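Lunley repair evening is back!

What a turnout for the October session! The hall was full by seven, the soup went in no time, and Svenja Eichhorn got a dead radio playing again — huge cheers all round. 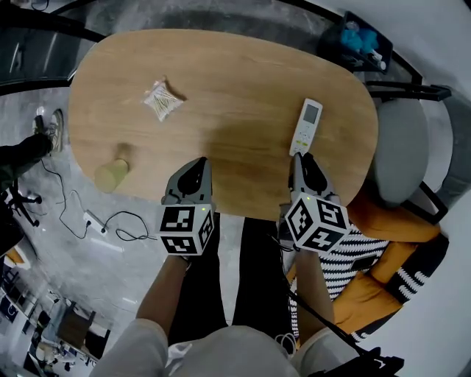
Next month is all about small household electrics, so have a rummage in your drawers at home. Lamps, clocks and kitchen scales are all welcome, and so is a white remote control with a little grey screen and rows of small buttons, like the one on the table. Bring any spare batteries too. Doors open at 6.30pm, entry is £2 and there's cake!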